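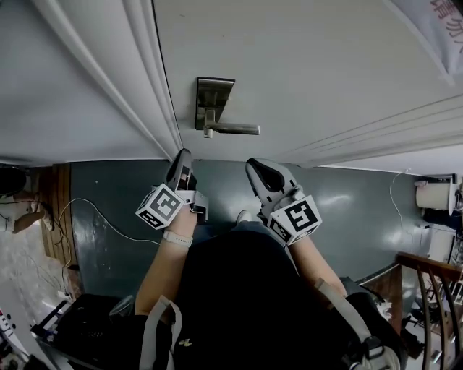 Research News

June 3, 2026

Hand-held grippers give door-opening study a broader footing

The Pudport Laboratory for Assistive Manipulation has released the first results of its study on learning door tasks from human demonstration. The work is led by Dr. Rhiannon Edwards and is carried out jointly with Takberg, which supplies the mobile base used in evaluation.

The study asks whether a robot can acquire a household skill from recordings made without a robot in the room. Demonstrators carry a gripper in each hand and perform the task at their own pace. Each gripper bears a cube printed with fiducial markers, and a head-level camera tracks the cubes so that the position and orientation of both hands can be recovered for every moment of the recording. The recovered motion is then used to train a control policy, known internally as Wadetti.

Interior doors with lever handles were chosen as the first task. They are common in Canadian homes and clinics, and they require a sequence of contacts that has proven difficult to program by hand: the lever must be depressed, the latch cleared, and the door moved along its arc while the body changes position. Demonstrations were gathered in occupied buildings, with cables, bags and furnishings left where they were.

The training set comprises 200 demonstrations recorded at nine sites. Evaluation took place on five doors that did not appear in the training data, and the policy opened all but one of them on the first attempt. The exception was a door fitted with a strong closer, where the gripper lost its hold on the lever before the latch had cleared.

A second finding concerns the markers themselves. Estimates of hand position were least reliable when a cube was turned so that a single face was visible to the camera - a frequent occurrence when the wrist rotates to press a lever. Adding a short temporal filter, developed by doctoral students in the Haque Group, reduced the number of discarded recordings from 17 to eight. The filter will be included with the public release of the processing software.

"The recordings are only as useful as the hand positions we can recover from them," said Dr. Edwards. "Much of the past year was devoted to that problem, and the door results reflect it."

The next phase will address round knobs and sliding doors, and will include demonstrators who use a wheelchair. A technical report is available on request from the laboratory office, and the full data set is scheduled for release in December. Members wishing to propose a recording site are asked to contact the office in writing.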